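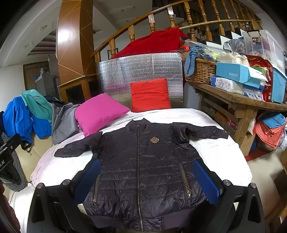 Vidal's comment came in overnight on the draft handling rules: the pad section reads fine, but rule 4 says "close until secure" and that means something different to everyone who reads it, so either give a stopping point or drop the rule.

Fair. Going back through rule 4 and the rest before the sheet goes out to the Prandell site.

December 6, 2022

Worked on the garment set this morning, padded outerwear first. Notes against the current rules, in sheet order.

Rule 1, start pose. Garment flat, face up, front closure visible from collar to hem. Keep as is. Sleeves are a different matter. The sheet asks for both sleeves straight, and people spend a long time on it and still get two different results. Proposed wording: sleeves may lie as they fall, including folded in or bunched at the shoulder, provided the front panels are clear. Ekance already works this way.

Rule 2, closures. Zipped is the default. If the zipper is open, log it as its own start condition and don't mix it in with the rest. Pocket pulls that hang free are allowed. Fingers must not close on a metal pull. It marks the pads, and a pull caught between pad and finger can tear out stitching.

Rule 3, approach. Both fingers in view before contact. Come in from the hem with the pads level on either side of the lower part of the garment. No dragging the fingertips across the bedding to get there. If the sheet moves with the garment, stop, release and log it.

Rule 4, closing. New text: "Close until both pads bear on the fabric and a fold has formed between them. Stop there. Do not squeeze further to flatten the fill." Quilted jackets give a lot before they push back, and the old wording had people squeezing to the end of travel. Will send this to Vidal and see if it reads the same to them as it does to me.

Rule 5, surroundings. The sheet says nothing useful here. A bedroom or a living room has other clothes in it, baskets, boxes, bags. I don't want a rule that makes people tidy the room first. What I want is the target garment lying clear of other clothing, and nothing loose inside the finger path. Everything else can stay where it was found. Names and papers with personal details get put away before starting, same as before.

Rule 6, pads and bolts. Check before each session: pads seated flat on the inner faces, no lifted corner, finger bolts tight by hand tool. Wipe pads with a dry cloth only. The Pirnis cleaner leaves a film and the grip changes – took it off the bench list.

Log numbers. Reviewed entries up to 1249. Of those I pulled 83 for a second look, all on closing. Most are usable under the new rule 4. I set 8 aside where the fingers had closed on a zipper pull, and those stay out whatever the wording ends up being.

Still open:
– Does rule 2 cover drawstrings and toggles? I'd say yes, but it should be written down.
– Smooth shells slide on a cotton sheet and knits don't. May need a separate line under rule 3.
– Version number goes in the header this time. Two sites are still using the March sheet.

Next session is knitwear, old rule 1, new rule 4, until I get an answer on the sleeves.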